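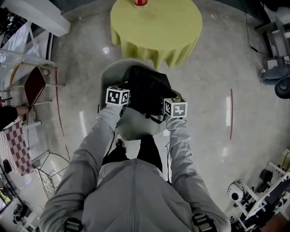 Chapter 6
Handling Soft Bags and Flexible Containers

6.1 Scope

A rigid container keeps its shape when it is lifted. A soft bag does not. Its outline depends on what it holds, where it is gripped, and how the fabric was last folded. This chapter covers empty and lightly filled bags with straps, handled by one person using both hands. Loads over 129 newtons are treated in Chapter 7.

6.2 Terms

The mouth is the opening through which the bag is filled. The body is the fabric below the mouth. A strap is carried if it lies in the hand with the fabric, and free if it hangs. Free straps swing during transfer and may catch on furniture, so their position is recorded along with that of the body.

Ifor Beddoe's notation, used throughout this book, marks the grip points L and R and the lowest point of each free strap S. The distance between L and R is the span. In a bunched bag the span can be much shorter than the width of the mouth – up to 2 times shorter in the Clerard tables.

6.3 Placing on a Raised Surface

Lower the body first and keep the span constant until the fabric makes contact. Release one hand, bring the free straps in over the surface, then release the other. Small round surfaces, such as stool tops, leave little margin for overhang. The effect of overhang on stability is worked out in Section 6.4.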